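Budgeting for a simulation workstation and a gripper, small lab, what to buy first?

Posted in Equipment and Purchasing, 9 July 2024

Stavach
I work in a small group which must plan the equipment for pick-and-place research with household objects. We have no arm yet. The plan until now was to buy one used arm with a parallel gripper in April, but the money was moved to the next period, so I have the chance to think again.

My situation is the following. The room is small, one wall is taken by shelves, and we can place one table of normal size. There are 2 people who will use the equipment every day, and up to 11 students who come for shorter projects. The purchasing office wants one list with prices, and after the list is signed it is very difficult to change it.

My doubt is this. One colleague proposes that we spend most of the money on a good workstation, train and test in simulation, and buy the arm later. Another colleague says that simulation is only nice pictures and that we should buy the arm immediately. I have read many pages of sellers and they all recommend what they sell.

What should stand on the list first, and what did you forget to put on your own list? I am especially interested in small costs, the arm itself I can find in any catalog.

Trajkovski
Depends on your money. Buy the arm. A computer you can always get from another department.

Makimby
I was in the same position and I will write what we did, with the errors included.

We bought the workstation first. For us it was the correct order, but the reason was boring: the delivery of the arm took 17 weeks and the computer came quickly. During the waiting time the students could already work. If your seller has the arm in stock, this argument becomes weaker.

For the workstation, look at the graphics card before everything else, and after it the memory. We saved on memory and regretted it in the first month, when two people wanted to run rendered scenes at the same time. Ask also for the noise level if the machine must stand in the same room where people sit. Our machine is loud and we paid for a longer cable and a shelf in the corridor.

Now the small costs which were missing in our first list:

Spare fingers for the gripper. Take at least one extra pair. Students will close the gripper on something hard.
Mounting plate for the table. The arm came without it.
A second camera mount for the wrist. The first one we bent.
Power strip with a switch that can be reached from the chair.
Shipping and import tax. In our case these came to 928, and they were not in the offer, they were only in the small letters.
Storage disks. Recorded runs fill a disk faster than you expect.

About the objects. Do not buy the expensive ready sets of test objects at the beginning. First find in simulation which objects give you trouble, and then buy only these. With us the cups and boxes were easy. The flat things were the problem: books, envelopes, picture frames. A flat object on the floor gives to two parallel fingers almost nothing to hold, and if it lies near furniture the approach from one side is also closed. It was after such tests that we decided to put a suction tool on the list, and we took money for it from the object sets.
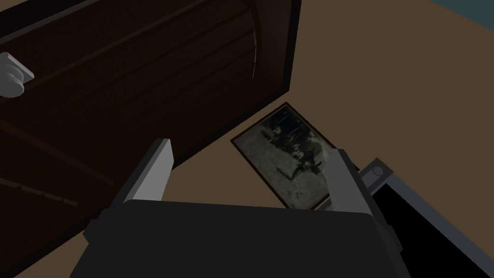
Simulated floor task: framed picture beside a dark wooden panel, both gripper fingers open.

From renders like this one you can see quite early if the fingers are too thick or the housing comes too near to the object, and it costs only computing time. What you will not learn is friction and how the real cable behaves. For this you need the arm, so I do not agree with people who want to stay in simulation for years.

My recommended order: workstation, arm with the standard gripper, spare fingers and plate in the same order as the arm, suction tool later. Write the suction tool on the list now, even if you buy it later. It is much easier to delay a line than to add one.

Sestonow
I agree with most of Makimby, but I would add two points.

Please check the floor and the table before you sign. Our arm was approved for a table which was moving a little when the arm stopped quickly, and we had to order a heavier one. The weight of the table was not written in any offer.

Second, ask the seller about the license of the control software. Some licenses are per computer, some per user. With your number of students the difference can be larger than the price of the gripper. Ask them to write the answer in the offer, by phone it has no value.

Regarding suction: it needs an air supply or an electric pump. The electric one is more expensive but you do not need a compressor in the room, so for a small room I would take it. Check also that the cups fit your objects. On rough surfaces ours lost the vacuum often.

Stavach
Thank you to all. I have added the plate, the fingers and the electric pump to the list, and I wrote to the seller about the license. For the weight of the table I still wait for the answer.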